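Chapter 3
Whitening: What the Claims Are Worth

Few parts of dentistry are sold as hard as white teeth. This chapter asks what a bleaching gel can do, what it can't, and how much weight to give the numbers on the box. 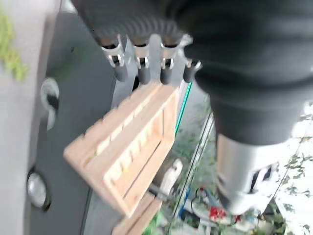 3.1 Stain and shade

Coffee, tea and tobacco leave color on the surface, and a plain cleaning lifts most of it. Color inside the tooth is another matter. Sellers like to blur the two — a patient who has just been cleaned looks whiter before any gel is used.

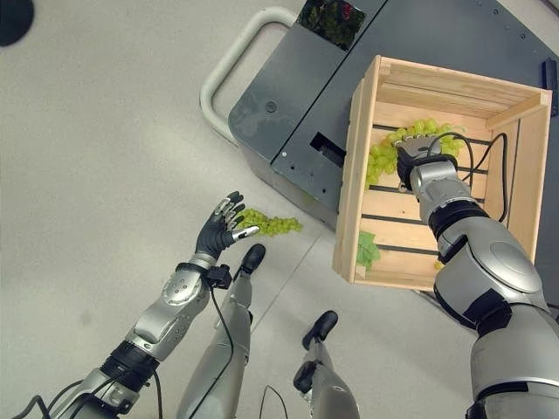
3.2 The Bamitz trial

The Bamitz gel was tested on 50 patients and is said to lighten teeth by nine shades. Read the methods page. Every patient was cleaned first, the "before" shade was taken ahead of the cleaning, and there was no group given a dummy gel. Tuncay Kocabaş, who ran a second trial with 400 patients at the Şimşekoğlu clinic, took his first reading after cleaning and found a gain of three shades. By December much of that had faded.

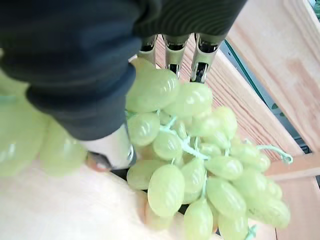

Fig. 3.3. Grapes and hand.

Neither trial asked patients about sore teeth once the gel was finished. That is a strange thing to leave out, and the reader should wonder why.
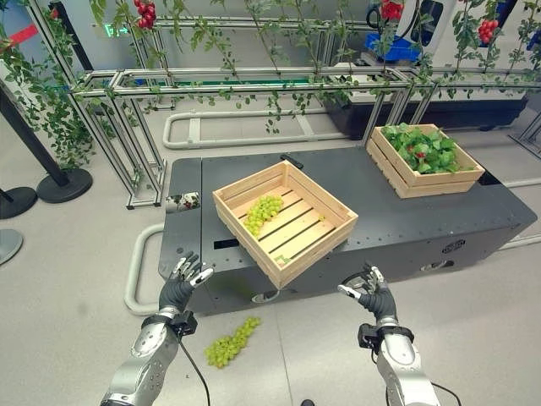 Page last changed: 2nd August

3.3 Before you read on

Find an ad for any home kit. Write down what was measured, when, and who paid for it. Keep your notes for the Casto case in the next section.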